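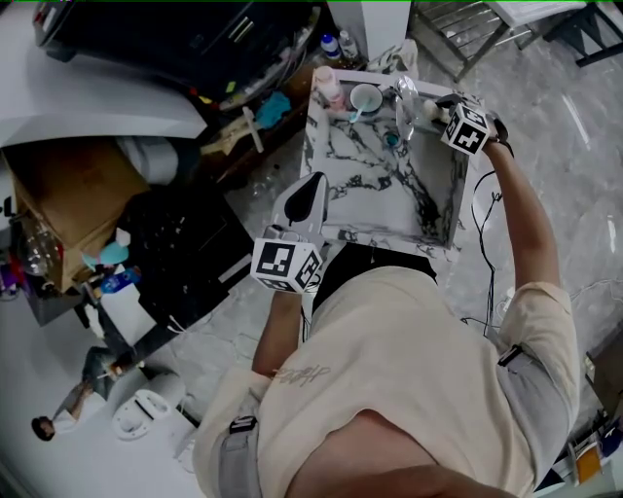

Handheld grippers at the tray, toothbrush mug and glass set out. Attached to ticket by Neville Lockwood.

Ticket: Left gripper drops out of tracking during visitor demo
Opened by: Neville Lockwood
Site: Gridevside, ground floor
Status: Open, waiting on second test
Date opened: November 3, 2019

Hi all, me again, sorry. We've got the Flavevden lot coming for the open day and I'd like the bathroom tray demo to work all the way through for once, so I'm putting everything in one place where Boris and Shiyu can both see it.

What's happening: you pick up both grippers, the screen shows both, lovely. You do the mug, fine. Then you reach across for the glass and somewhere on the way back the left one freezes on the screen while the right one carries on as if nothing's wrong. It comes back by itself after a bit, but by then whoever is doing the demo has stopped and is looking at me, and so are all the visitors. The first time it went I blamed Dragica for moving too fast (sorry Dragica!) and then it did exactly the same to me.

The log from this morning's practice has the left side losing its position for 3 seconds. The right side never lost it at all. I ran the tray demo again straight after with the same objects and got a clean run, which is the maddening part.

What I've tried so far, in the order I tried it:

Restarted the tracking program. No change.

Swapped the USB leads over at the computer end. The fault stayed with the left gripper, so I don't think it's the port. I put them back afterwards because the labels on the screen had gone the wrong way round and I was confusing myself.

Wiped the marker cubes with a dry cloth. They didn't look dirty but it was on Petkov's checklist so I did it. No change.

Turned the exposure down from the default to 115. Better, I think? I got two good runs and then it went again on the third, just as I'd started telling Dušan it was fixed.

Moved the tray away from the window and did it all again. Still drops, though it seemed to take longer before it happened. I wouldn't swear to that.

Pushed the connector in properly at the gripper end. It felt a tiny bit loose to me, but then so does the right one. I don't have a spare lead here, the box that came from Etton only had chargers in it.

Battery on the computer is fine, we're on mains anyway. Disk is fine too, Shiyu cleared it out last week and there's 170 GB free.

One more thing which may be nothing. When we did the practice with people standing where the visitors are going to stand, it was worse. Dragica reckons it's the wifi with everybody's phones on it. I thought the grippers didn't use the wifi for position, but I may have that wrong, so could somebody tell me please?

I've put the gripper camera view on here as well, as Boris asked for one from up near the cabinets. The other set was being worn at the same time, a bit further along.
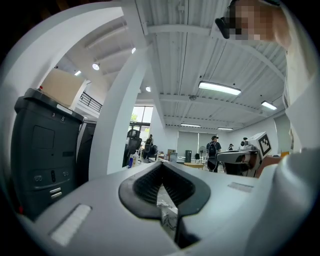 Boris Nikolaidis: Thanks Neville, that helps. Position doesn't go over the wifi, so leave the phones alone and let people take their pictures. My money is on the lead. A loose one will give you a freeze on one side only and then pick up again, and reaching across the tray is just when it gets a tug. Tape it to the sleeve with a good bit of slack at the elbow and do ten runs. If it drops again, note the time and which way the arm was going. Please put the exposure back to default first, or we won't know which change did what.

Right, back on this after lunch. Exposure back to default, lead taped with a big loop at the elbow (Dragica did the taping, mine kept peeling off). Seven runs so far and no freeze! I haven't done the last 3 because Shiyu needed the computer, so I'll finish those before I go home and add them here.

If it does turn out to be the lead, can we get a new one over from Etton before the visit? And can somebody tell me if the tape is all right to leave on, or does it want to come off between people? Dušan wants to let the visitors have a go themselves and I've said yes to that already, so we'll be swapping every few minutes.

Leaving this open for now.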